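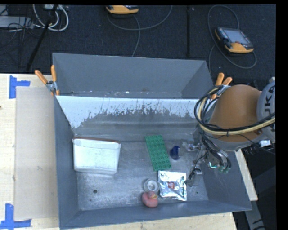
Sorting bins at the Cillach reuse room are open to anyone who drops off household odds and ends. Most of what arrives is small, and it arrives mixed. One bin can hold a pink rubber duck, a green building-brick baseplate, a foil packet and a white plastic container, and each of those goes to a different shelf. The questions below are the ones we get most at the front desk in Brandudbridge. Last updated 10th August.

## Dropping things off

**Do I need to sort my items first?**

No. Tip them into the large compartment of any metal bin and leave the narrow one at the back clear. If you already have things bagged by type, keep them bagged and put them on the counter.

**Is there a limit?**

Up to 3 grocery bags per visit. For more than that, email Jocelyn Pangilinan and she will give you a drop-off time. House clearances go through the Sebastian Street door.

**Do you take single toy bricks and baseplates?**

Yes, any color and any size. They go in the brick tubs and are sold by weight. Chewed or melted pieces are thrown out. Baseplates are kept separate because they crack when loose bricks are piled on them.

**What about bath toys?**

We take them if there is no mold. Squeeze the toy over a sink at home first — if black specks come out, put it in your trash. Clean ones go on the Femomon shelf with the other toys for children under five.

**Can I leave food or sealed packets?**

No food, opened or not. A packet with no readable label is treated as food and thrown away. This includes sauce, drink powder and samples.

**Do containers need their lids?**

We prefer it. Tubs and jars without lids are still useful for the craft shelf, so bring them anyway. Please wash them and let them dry.

## About the bins

**Why are the bins so scratched?**

They are old and they get used every day. The coating on some dividers has flaked. We sweep up loose flakes when we find them, and painted bins are not used for baby items.

**How often are they cleaned?**

The main compartment is wiped at closing. The back one is done weekly, so there may be crumbs in it.

## Getting things back

**I dropped something off by mistake. Can I get it back?**

Call extension 644 the same day if you can. Once an item has been shelved we can't promise to find it. Last January we had over 300 bags in one week and some things were gone within the hour.

**Can I take things from a bin before they are sorted?**

No, please wait until they are on a shelf.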